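Clivside releases new version of Wumbei tracking software

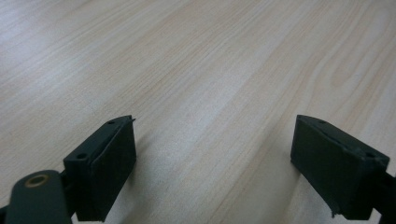 Gustville, 21 May 2019 - The software firm Clivside has released version 4 of Wumbei, its program for working out how a gripper moves from the pictures of its own camera. The main change concerns plain surfaces, such as a bare table, where earlier versions often lost their position.

According to Sunita Solanki, who leads the perception team, the program now follows fine patterns like wood grain and gives less weight to areas with glare. It also checks the distance between the fingers in every picture, so that an open gripper is not taken for a closed one.

The team tested the release on 2000 short recordings. Tracking was lost in 16 of them - with the version from January it was lost in 59.

Users of the planning tool Sanora can load the new files directly, but old calibration files must be made again.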